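Want to spend a few weeks teaching a robot to use its hands?

Print this page | E-mail this page

I run the hand teaching sessions at Ramum, and I need nine more people for the round that starts in March. You don't need a degree and you don't need to code. I've had bakers and retired bus drivers do great at this, and I came to it from a sewing shop myself!

What you'd be doing is showing a robot a task over and over until we have enough good tries to learn from. Some days you stand next to the arm and move it through the job with your own hands. Other days you sit at the remote station with the gloves on and drive it from there - that part takes a while to get used to, so don't panic if your first afternoon is a mess (mine sure was).

The tasks are small, everyday stuff. Picking up a tub, passing something to a person, putting a lid back where it came from. You'll work in pairs, one on the robot and one close by, and you'll swap whenever one of you gets tired.

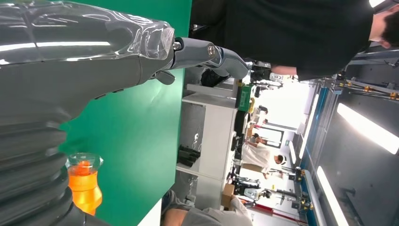
It gets busy on the floor and people talk across the room a lot, so if you need quiet to think, please tell me when you write and I'll put you on an early shift. Each session is 40 minutes, then a break, then another one. Most people do three or four in a day. I pay $49 a session, and that includes the ones where nothing goes right.

You should be 18 or over, okay with standing, and able to get to our Enthorpe building on your own. Left-handers, please apply - I'm always short of you! Glasses are fine. Long fake nails don't fit in the gloves, sorry.

To sign up, send me a few lines about yourself through the contact form and put "Jindow round" in the subject. Tell me which mornings or afternoons you can do. I read all of them, but I'm slow in the holidays, so give me until the first week of January before you nudge me.

Posted December 19, 2022

Recent listings
- Parts room helper, part time, Enthorpe
- Session scheduler, Jindow round
- Remote station tester, evenings
- Ok workshop: front desk cover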